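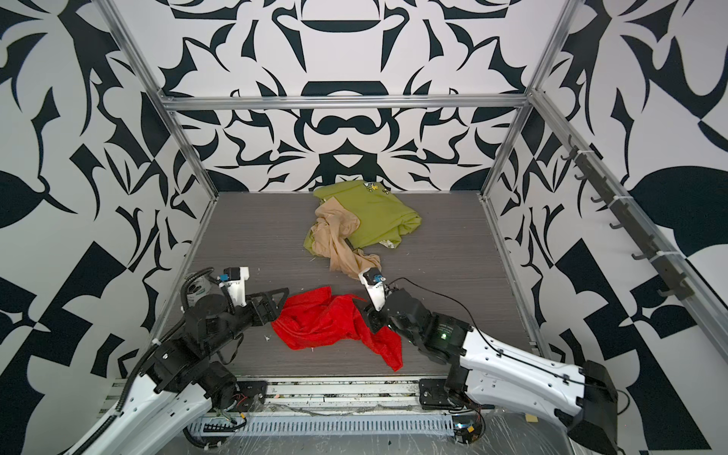
Red, olive green and beige fabric against a black-and-white leaf pattern.

Wanted: people who mend (or mean to) for a clothes repair diary study

By Imogen Garside | 21/07/2026 | 2 min read

I have a chair in my bedroom that hasn't been sat on for years. It's where the jumper with the elbow gone lives, and two pairs of trousers I swear I'm going to hem, and a coat lining I've been promising to sort out since my son was at primary school. If you've got a chair like that, or a drawer, or a bag for life stuffed behind the door, I'd love to hear from you!

I'm putting together a small study for Joton, where Kuo-hua Lai and I write about what people do with their clothes once the shop receipt has faded. We want 67 people to keep a mending diary through November. You don't have to be any good at it. We've got plenty of quilters and dressmakers on our list already – what we're short of is people who own one needle and can't find it.

What you'd be doing: each time something rips, shrinks, loses a button or goes bobbly, you write a few lines. What it was, how old it is, what you did about it (nothing is a perfectly good answer, I write it in mine most weeks). It takes 15 minutes a week, a bit more if you're a rambler like me. At the end there's one phone call with me or Kuo-hua, and you can have the kettle on while we talk.

You'll get £95 as a thank you, paid by bank transfer once we've had the call, plus a copy of the little book we're making from the diaries. First names only in print, or a made-up one if you'd like.

You need to be over 18, living in the UK and happy to write in English, by hand or on a screen. We'd especially like to hear from people who share a washing machine, people who wear a uniform for work, and anyone who buys most of their things second-hand. Sorry, we can't take two people from the same household this time.

To put your name down, reply to the newsletter or leave a note through the Joton contact page, and tell me about one thing you own that needs fixing. A couple of sentences is plenty – though I do read the long ones!

Join 2,400 readers and get our newsletter in your inbox. Unsubscribe at any time.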